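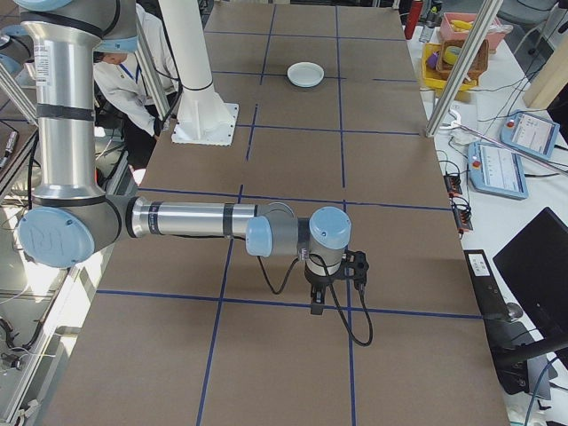
Mared Gwynne thinks a sour beer should make you wince a little, and she told me so before I'd even picked up my glass. I love a wince, but I'd come for Denine, a cherry sour that spends 13 months in oak and still goes down like lemonade! 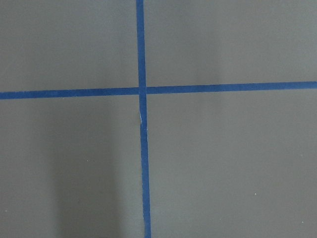 So is it sweet? Only at the front, and then the cherry skins take over and it dries right out.

Annick Fleury brewed 500 bottles of it (I bought four, which felt restrained). She uses whole fruit, pits and all -- the pits give it that almond thing at the end.

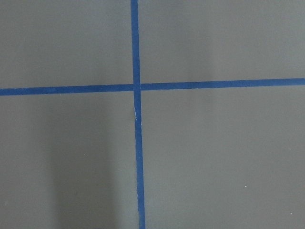
## What to eat with it

Goat cheese, first and always. I also tried it with a plate of smoked duck on Saturday, and my husband, who claims to hate sours, finished my glass and then went looking for the bottle.
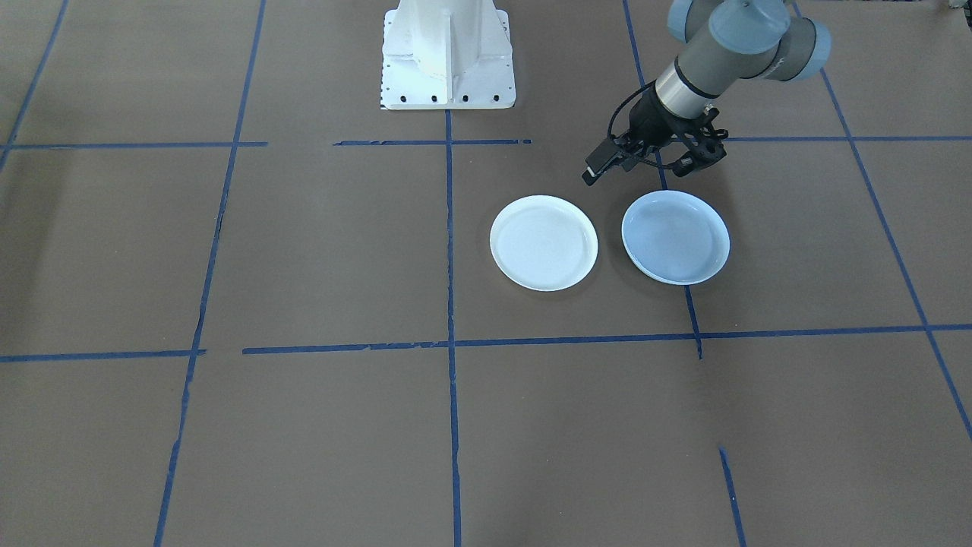
Serve it cool, but give it ten minutes out of the fridge. Mine was too cold at first and I got mostly acid -- then the oak showed up, and the second pour was much better.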